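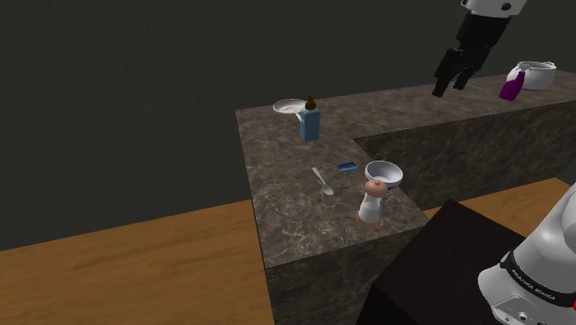

Dark brown marble benchtop, pump bottle and spoon.

Home About The Truck Trailers Archive Contact

The new tray is on! I have been banging on about this since May, so those of you who've stuck with me through the rust posts deserve the full story, and I've got a fair bit of it to get through.

Quick recap for new readers. The truck is an old Öberg cab-chassis that came to me with a timber-floored tray on the back, and the timber had gone soft right down the passenger side. I patched it twice. The second patch lasted one trip with a load of mulch, and when I pulled the boards up properly I found the crossmembers underneath had rusted through where they met the headboard. The chassis rails were fine, thank goodness. Surface rust and a lot of old grease.

So, steel or aluminium? I went back and forth on this for weeks and bored everyone at home with it. Steel is cheaper, and any bloke with a welder can fix it out the back of a servo. Aluminium doesn't rust and it gives you payload back. What settled it was the weighbridge. The old tray, toolboxes and all, came in at 400 kg. The aluminium one I ended up ordering is 265, with the same deck length and taller dropsides. On a truck this small that's a lot of gravel you're suddenly allowed to carry, and I do love carrying gravel.

The tray is an Avska, the flat-deck one with the removable rear rack. I looked at a couple of others, and they were all nice enough, but the Avska has tie-down rails that run under the deck edge the full length of each side, so you can hook on anywhere you like. My old one had rope hooks, and they were always exactly where I didn't want them. Anyone who has tried to strap down a ride-on mower with a hook sitting right behind the wheel will understand my joy.

Fitting was done at Proltonberg, 314 km from our front gate. That's a long way to go for a tray, I know. I wanted Hammad Cheema to do it, though. He did my brother-in-law's horse truck and that body has not shifted or rattled in all the years they've been dragging it up and down corrugated roads. I rang him with what I thought would be one question about mounting points and we were on the phone for the best part of an hour – he'd had me out under the truck with a torch and a tape measure before I'd finished my tea. 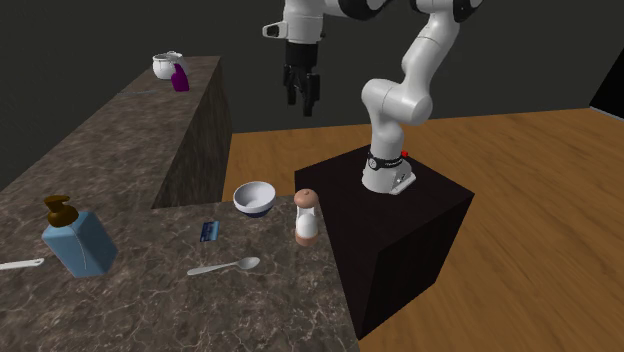

The main thing I learned from him was about flex. A truck chassis twists, especially on rough ground, and a tray bolted down hard at every point tries to stop it twisting. Something has to give, and it's usually the weld nearest the cab. On mine the rear mounts are rigid and the front ones sit on springs, so the rails can move a bit underneath without dragging the deck along with them. There's a strip of packing between the subframe and the rails as well. The old tray had been bolted solid at the front, and I reckon that explains those cracks beside the headboard I kept welding up like a goose.

Clearance behind the cab was the other one. I wanted the tray as far forward as it would go, to keep the weight off the tail. Hammad measured it, shook his head and moved it back until the cab had room to rock without kissing the headboard. I lost a little bit of what I wanted and got a truck that doesn't bang. Fair trade.

Lights are new all round, sealed ones on Uvon brackets, which drop out with two bolts if you smash a lens. I've smashed plenty. The wiring runs inside the subframe in proper conduit now, and the trailer plug has moved up out of the mud. I also kept one of the old toolboxes, the good one, and it's slung under the driver's side where I can get to the straps without walking around.

Drove home with nothing on the back and it felt like a different vehicle. Quieter, for a start. I hadn't realised how much of the racket I'd put down to the gearbox was really loose dropside pins. It sits a touch higher at the back too, as you'd expect with the weight gone, so the headlights need winding down – that's on my list.

Still to do: mudguards (the old ones don't line up with the new mounts), a water tank bracket if I can find room for it, and some sort of rubber on the rack so the ladders don't chew it up. I've been told five different things about which rubber to buy, so if you've got one that has survived a couple of summers in full sun, please leave a comment. I'll weigh the whole truck again once the guards are on and put the ticket up.

Posted 7 November 2021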